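Hop-up drifting after new bucking – AEG, 2 joule limit field

Forum index > Tech and Repairs > Electric Guns

ferkow_fan
Posts: 1208
Posted 8th May

I have a Tomimberg M4 that I bought used last November. It shot fine through the winter. The old bucking was worn, so I put in a Mallet 60 degree and a flat nub. Same barrel, same hop unit, same BBs as before.

Now the first magazine is good and then the hop starts to drift. By the third mag I'm over-hopping and have to back the wheel off. If I let the gun sit through lunch, it goes back to where it was. I set it again, play a game, and the same thing happens.

What I have checked so far:

Barrel cleaned, patches come out white.
Bucking is seated with the rib lined up.
Air seal holds with a finger over the nozzle.
Hop wheel has tension and does not turn when I tap the receiver.

Anyone had this with the Mallet rubber? I'd like to fix it before the next game day and I don't want to buy a whole new hop unit if I can avoid it.

gridsquare
Posts: 2727

Which hop unit is it? The stock Tomimberg one is plastic and the arm has a lot of play side to side. With a soft nub you don't notice. With a flat nub the arm can settle at an angle and it takes a few hundred rounds to do it.

ferkow_fan

Stock unit, yes. I didn't think about the arm. I can move it a little with a pick when the barrel is out.

oldbrassnozzle
Posts: 412

I don't think it's the arm. If the arm was walking it would not come back after lunch by itself. Something is changing while you shoot and then changing back. I would look at lube first. Did you put silicone on the bucking when you installed it?

ferkow_fan

A little on the outside so it would slide into the chamber. Not on the inside.

oldbrassnozzle

Then some of it may have got inside. It only takes a small amount. The nozzle pushes it forward, it gets on the mound, the hop drops off, you add hop. Then it clears and now you have too much hop. Take it apart, wash the bucking in warm water and dish soap, let it dry overnight, and run a dry patch down the barrel.

gridsquare

That explains it once. It doesn't explain it happening every game. He said he has reset it several times.

oldbrassnozzle

Depends how much he used. I've seen it go on for 3000 rounds on a gun where someone sprayed straight down the barrel.

gridsquare

He said he didn't spray down the barrel.

I've fitted the Mallet in several guns and never had this, but all of them had metal or tight plastic units. I still say shim the arm. A strip of thin tape on each side is enough to test it. If the drift stops, you know, and you can do it properly later or buy a better unit.

tanline_tom
Posts: 96

What is your shooting like during a game? Mostly semi or a lot of full auto? I had something close to this and it was the magazines. Two of my mid-caps had weak springs and fed differently when they were nearly empty. I was blaming the hop for weeks. Number your mags and write down which ones you used when it went wrong.

ferkow_fan

Semi only, it's a field rule. Mags are all the same age but I can number them. I didn't keep track of which one was in the gun.

I'll try the wash first because it costs nothing, then the tape.
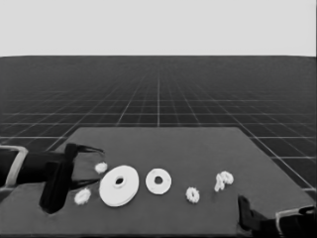

One more thing I forgot to put in the first post. The gun was over the chrono limit when I got it and I had the spring changed at the shop. They used a Fatora spring one step down. That was before the bucking went in, so I don't think it matters, but it is a different setup from what the seller had.

gridsquare

Did you chrono again after the bucking went in?

ferkow_fan

Only at the field in the morning. It passed. I didn't check it later in the day.

gridsquare

Do that. Chrono it cold, shoot a full mag, chrono it again. If the speed moves between the two, it is an air seal problem and the hop is only where you see it. A finger over the nozzle doesn't tell you about the seal between the nozzle and the bucking.

oldbrassnozzle

Agree with that part. The Mallet has a shorter lip than the stock rubber. With a short nozzle it will seal some shots and miss others. On the stock Tomimberg nozzle I would measure it.

brushcutter88
Posts: 31

Not trying to start anything, but 60 degree is the wrong rubber for this gun. With a down-stepped spring you want 50. I don't know why everyone buys 60 now. A hard rubber on a low-power gun doesn't grip the same on cold shots and warm ones.

gridsquare

60 works fine at that power. I run it lower than he does.

brushcutter88

With what weight?

gridsquare

.28 and .30.

brushcutter88

Fine, but a lot of people run 60 with .25 and then post threads like this one. What is he using?

ferkow_fan

.28, a new bag. I used the same brand with the old bucking.

brushcutter88

OK, then it's less of an issue. I would still go to 50 when you replace it.

tanline_tom

Temperature is worth a thought though. If your gun sits in the sun on the bench and then goes back in a bag at lunch, the rubber is going to change a bit. Mine is different between morning and afternoon every summer and I just live with it. One or two clicks.

ferkow_fan

This is more than one or two clicks. It is close to half the wheel.

tanline_tom

Then no, that isn't the sun.

ferkow_fan
(four posts later, moved here by moderator)

Update. I had some time this week so I did it in order.

Washed the bucking and dried it. Barrel patched. No change, still drifted in the back yard on the second mag.

Chrono cold and warm. The readings were steady both times. So I think the seal is OK. I haven't measured the nozzle.

Tape on both sides of the hop arm. It is much better. I shot four mags and touched the wheel once, and that was one click. The arm feels firm now and doesn't rock when I push it with the pick.

All mags numbered. No difference between them that I can see.

I still don't understand why it came back after sitting. If the arm was leaning, it should have stayed leaning.

gridsquare

The rubber pushes back on it. While you shoot, each BB nudges the arm a little. When you stop, the bucking has time to push it back toward straight. That's my guess anyway. Tape will compress after a while, so don't count on it for the season.

oldbrassnozzle

I'm not convinced. Four mags in the yard is not a game day. You also washed it, so you changed more than one thing. But if it works, leave it alone.

ferkow_fan

I shot it after the wash and before the tape, and it was still bad. So it was one thing at a time.

oldbrassnozzle

Missed that. Fair enough.

gridsquare

If you want a permanent fix and don't want to cut shims, the Ferkow rotary unit drops into that receiver. You may have to file the front tab a little. Mine needed it, a friend's didn't. Keep your stock spring for behind the unit, the one in the package was too stiff for me.

brushcutter88

The Ferkow is fine, but check that the mag still seats. On my M4 the feed tube sat low and two of my mags wouldn't feed until I trimmed the lip.

ferkow_fan

Thanks. I'll run the tape at the next game and order the Ferkow if it starts moving again. I'll measure the nozzle when I have it open.

tanline_tom

Post the nozzle length when you have it, please. I have the same gun and I'm about to do the same swap.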